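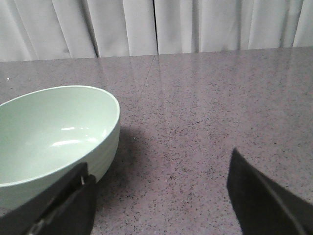

The mint-green bowl on the speckled counter.

Everyone who came through the Karnolis kitchen on Thursday had something to say about the new counter, and most of them said it with a hand flat on the stone! We love it too. It's polished and full of little dark flecks, and after years of the old tile (and its grout, which Shirley Tindall scrubbed every week with a toothbrush) it wipes down in one pass.

The bowls are the other happy arrival. Édgar Ccori found a stack of 17 on a trip to Trovarville and drove them home on the passenger seat. They're deep, they have a smooth rounded rim and faint ribs around the outside – lovely to hold when you're whisking – and that soft green looks so good against the stone.

Please keep hot pans off the counter all the same. Trivets live in the second drawer, next to the peelers. Bowls go back on the low shelf, upside down.

The curtain is staying, by the way. Several of you asked! It hangs behind the counter and shows up in the polish as long pale streaks, and we've grown fond of it.

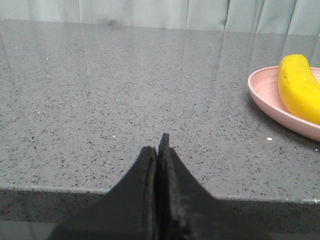 Soup night

Doors open at 6. Bring bread if you bake it, and a lidded jar if you'd like leftovers.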